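Zeddale toy fair, quick write-up

Back late last night, typing this before I forget it all. Two halls at the Hondbridge showground, plus the tent out back for food. Parking was $13, cash only, which I did not have. Had to walk back to the gas station on the corner. Good start.

Got in a little after the doors opened and it was already packed by the coat check. Map they hand out is useless, the booth numbers don't match the signs in hall 2. Just walk it row by row like I did.

Hall 1, the big sellers

Mostly ride-ons, dolls, anything with a screen. Loud. Skipped most of it. Did stop at Hollis for the wood trains because I always do. New track pieces this year, a curved ramp and a double switch, and they fit the old track fine, I brought a piece from home in my coat pocket to check. Price on the starter set went up again. 51 bucks now. I can still sell it at that but not by much.

Puzzles were at the far end. Nice thick floor puzzles from a two-person outfit, didn't catch the name, lost the card somwhere between there and lunch. If you know them please write me.

Hall 2, baby and toddler

My favorite part and the reason I go. Much calmer, wider aisles, places to sit. Lots of stacking cups, lots of bath stuff. Shape sorters are having a moment, and foam ones especially. I like foam for the shop, lighter to ship and it doesn't hurt when it gets thrown. Bright colors sell, tall pegs sell, a kid can grab them without help.
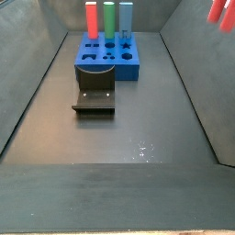 Kikasis and the order minimum

Spent the most time at the Kikasis booth. Bath books, teethers, soft blocks. Good stuff, sewn well, the tags come off clean. But the minimum is 200 pieces on a first order and I have one small store and a closet. Asked if they'd split it across items. Yes, if you order by the end of the month. Asked for that in writing, got a nod. We'll see.

Also they only take reorders by phone. In the mornings. Fine.

Side note on sorters, the shapes matter more than people think. Stars are hard for the little ones, so many points to line up. Round holes they get right away. Odd blobby outlines are somewhere in between and parents always pick the box up to look at them. I'd stock one easy and one hard and leave it there.

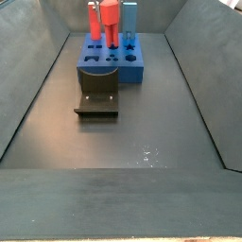
Posted by the shop desk, 2024-04-23

Lunch was a grilled cheese from the tent, good, and a lemonade that was mostly ice. Sat with some other store owners and everybody was griping about freight. Same as March, same as last year. One of them has quit carrying anything bigger than a shoebox. Thinking about that one.

Afternoon talk on window displays ran long, left halfway. The one tip I wrote down was put the cheap stuff at kid height and the gift stuff at grandma height. I already do that but ok.

What I ordered: Hollis track pieces, small carton. A box of stacking cups. Nothing from Kikasis yet, need to measure the closet.

If you go next time, bring cash and a tote with a zipper, and wear flat shoes, the floor in hall 1 is bare concrete. Bathrooms by the tent have teh shorter line. Shuttle back to the train runs til six, I caught the last one with my coat half on.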